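Notebook Entries Bench Stock Parts Log Search
Bench > Lighting > Low-voltage strips > Dimming at the low end

Tuesday, April 9, 2019
Strip flicker at low level, continued

Carrying on from Misaki's entry. Open question was why the Urnness dimmer module gives a slow shimmer on the 12 V strip near the bottom of its range when the same strip is steady on the Rokham module. Supply is the Frei in both cases. Strip, leads and connectors not changed.

Starting conditions: strip cut to bench length, screwed terminals at the feed end, no solder joints in the run. Control input 5 V full scale from the bench reference. Module set to 10 percent output. PWM frequency read on the scope as 2000 Hz, which agrees with the label. On-time at this setting should be 50 microseconds. Mean is right. It wanders.

With the photodiode taped to the strip the light output follows the gate waveform closely, so the strip is doing what it is told. Wander is slow, a few cycles per second, irregular. At half output I can't see it by eye and can barely see it on the trace. This fits a fixed timing error, since the same error is a larger share of a short pulse.

Yuzuki asked whether the photodiode amplifier could be adding it. Covered the diode with black tape and got a flat line at the noise floor. Not the amplifier.

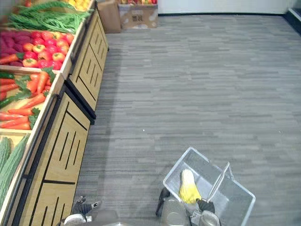 Clear basket, one ear of corn. Gray striped carpet.

Supply checks

Frei output, no load: quiet. Loaded with the strip at 10 percent: a small notch at each pulse edge, recovering well before the next pulse. Added a large electrolytic across the module input. Notch got smaller, wander did not change. Removed it again so the setup matches Misaki's.

Swapped the Frei for the lead-acid battery from the bottom shelf. Wander got smaller but did not go away. This took me longer to interpret than it should have. The battery is floating and the Frei is not -- the negative output on the Frei is tied to the chassis, and the chassis is tied to the bench ground through the mains lead. The bench reference is grounded as well. So with the Frei in place there are two return paths for the control signal, one of them shared with the strip current.

Notes on the probe. First set of traces was taken with the long ground clip and shows ringing on every edge. Ignore it. Retaken with the short spring and the ringing is gone. Traces in the folder are the retaken ones, the old ones are deleted. Tahira also wants the bandwidth limit written down each time: it was on.
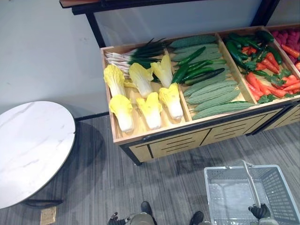

Stand against the white wall. Napa cabbage in the leftmost compartment.

Control line

Measured the control voltage at the module terminals, not at the reference. At the reference it is clean. At the module it carries a ripple at the PWM frequency and a slow component under it. The slow component lines up with the wander in the light. Held both channels on screen long enough to be sure of this and had Kumiko look at it without telling her which trace was which. She picked the same pair.

Cause, as far as I can tell: the Urnness module samples its control input once per PWM period, on its own clock, close to the edge where the strip current changes. Any offset on the ground return is read as part of the control voltage. The sample point drifts a little against the edge, so the error drifts too. The Rokham module has a filter on the input and does not care.

The part I can't show is the sampling. The data sheet says nothing on when the input is read and I have not opened the module. Treat it as a working explanation.

Things tried, in order:

1. Twisted the control pair. Slight improvement in the ripple, none in the light.

2. Moved the control return from the supply negative to the module's own signal ground terminal. Large improvement. Wander no longer visible by eye, still present on the photodiode.
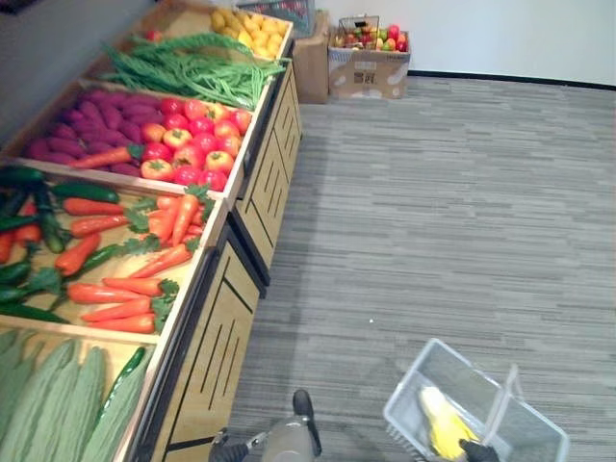
3. As 2, plus a resistor and capacitor at the module input. Wander now at the noise floor. Response to a step in the control voltage is slower, but still quicker than anyone can turn the knob.

4. As 3, with the return put back on the supply negative, to see whether the filter alone is enough. It is not. Ripple is gone but the slow component passes straight through, as it should with a filter of that corner.

5. As 3, with the Frei back in place of the battery. Same result as with the battery.

So both changes are needed. The wiring does most of the work and the filter cleans up the rest.
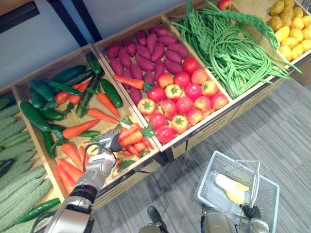
Left end of the stand. Bitter melons, chili peppers.

Wiring practice from here on

Control return goes to the signal ground terminal on the module and nowhere else. Strip current goes back to the supply on its own conductor. Do not jumper the two at the terminal block, even though the Urnness drawing shows them joined with a dotted line. Renji thinks the dotted line means an internal connection and I agree with him, but the drawing can be read either way.

Parts for the filter are in the drawer marked ZOLANCE STOCK, left side. Fit them at the module end of the pair. At the reference end they do nothing useful.

Not done: longer strip, second strip in parallel, warm module. The module was at room temperature for all of the above and ran with the lid off. Misaki has the Rokham unit until she finishes her own set, so no side-by-side yet.

Scope left on the bench with the setup saved in the first slot. Please don't overwrite it.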